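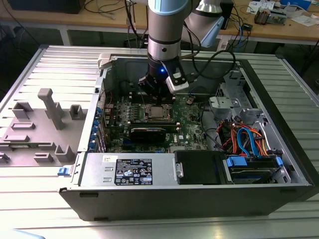

Brindemier Bench Cell for desktop teardown: arm, gripper, slatted table and controller, sold as a set or in pieces. We built the package for repair shops, recyclers and training labs that want to start with one bench and see where it takes them. Desktop towers are a great first job! With the side panel off and the case on its side, the processor socket, the graphics card and the drive all face up, so a single arm can come at them from above and you don't have to budget for a tilting fixture on day one.

What's in the set

Collaborative arm with its controller and teach pendant
Two-finger gripper with one spare set of fingertips
Ribbed aluminum table top, with a leg frame if you want it
30 clamp blocks that fit the slots
Cable ties and clips for the arm
Griststead planning sheet (a spreadsheet, and a pretty handy one)

Lead time is 9 weeks for the full set. The table top usually ships first, and we'd love for you to get it bolted down and leveled before the rest turns up. It makes the first day so much more fun.

Planning your budget

The arm is the number everybody looks at, but please fill in the other rows too. On the planning sheet, Mahfuz Pramanik sets aside 18 percent of the hardware total for fingertips, clamps and small brackets in the first year. Plastic latches, flat cables and socket levers all want slightly different fingertips, and you'll be trying a lot of them (half the joy of it, if you ask us).

Leave room for a second table as well. A removed side panel takes up nearly as much bench as the tower it came off, and if it lives next to the case it eats into the space where you'd want a parts tray. The narrow table is fine for a pilot. For daily work, go for the wide one.

Power is ordinary wall power. You need one network drop at the bench, and a second is nice to have if you plan to add a camera later.

Your risk assessment goes in the budget too. The arm is made for working near people, but the whole cell still has to be assessed with your own gripper and your own parts. Efren Catacutan can walk you through the paperwork by phone before you order.

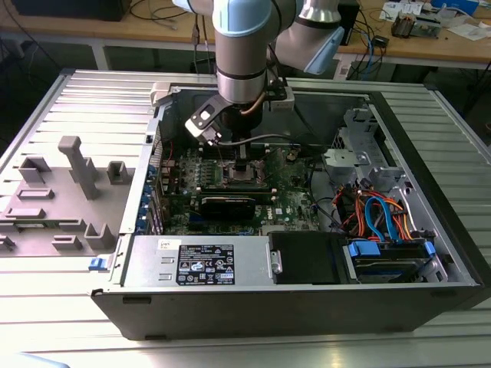 Can we buy the gripper now and add the arm later?
You can, and a few labs do it to spread the cost over two budget years. Tell us which arm you expect to end up with so we can send the right mounting plate.

Do you sell used sets?
Sometimes. Demo sets come back to us in November and go on the Maltis list, checked over and with new fingertips.

What about training?
Two places on the Nanayakkara starter course are included with a full set. Extra places are priced on the planning sheet, row 47.

Ordering

Send us your bench size, the kinds of machines you take apart and the month you'd like to be running. We'll send back a filled-in sheet with every line priced separately, so you can cross out what you already own.

Page updated Mar 25, 2018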